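Cable tying machine keeps rejecting coils. Worth fixing or go back to hand work?

Zawadi Laizer
Posted December 24, 2020

We have a Trukton twist-tie machine that is supposed to take a short USB cable, wind it and tie it. The sales sheet said it would replace a bench. I have my doubts. It stops with a "loop open" fault on 38 cables out of a box, then runs fine for an hour, then does it again. The supplier wants to sell me a new winding head. I've already cleaned the sensor and changed the tie spool.

For now the short cables get done by hand, pulled from the long bundle and coiled near the plug.
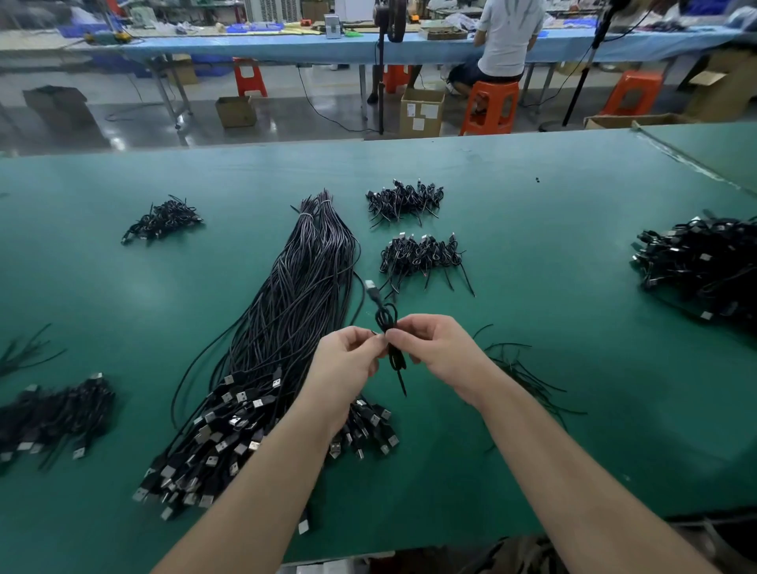
The machine is set for a coil with the plug on the outside and a tail of 2 inches. I took those numbers from the manual and never touched them. Is a new head really the answer, or is somebody guessing with my money?

Girum
Somebody is guessing with your money. Before you buy a head, look at what you feed it. Cable that comes in a tied bundle has a bend in it already, and it doesn't all bend the same way. The winding fork grabs one, it springs back, the sensor sees a gap and you get "loop open." The head did what it was told.

Try this with the power off and the air bled down. Put a cable in the fork and turn the head by hand. If the plug end creeps while you turn, the clamp pad is worn or the clamp pressure is low. On ours the pad was shiny as glass and the fix cost less than lunch. Then check that the fork is square to the clamp. I don't trust the scale printed on the side, use a real square.

Pay attention to how your people hold the cable, too. A hand keeps hold of the plug end the whole time and the machine has to do the same.

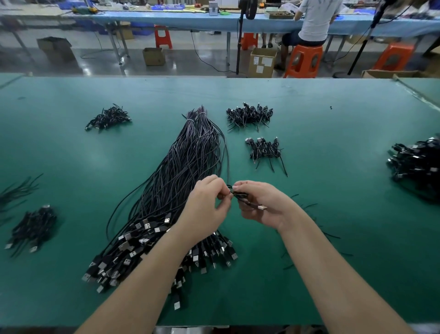

Once the pad is changed, run 14 cables from one bundle and 14 from another. If only one bundle faults, your settings are probably fine and you need to straighten the stock before it goes in. If both fault, slow the head down one step and try again. I'd want to see both results before I believed anything the supplier told me.

Urio
just get a Guson, we had no problems

Zawadi Laizer
Pad was worn on one side. Changed it this afternoon. Fewer faults so far, but I've heard "fixed" before, so the head quote stays in the drawer until I've run both bundles.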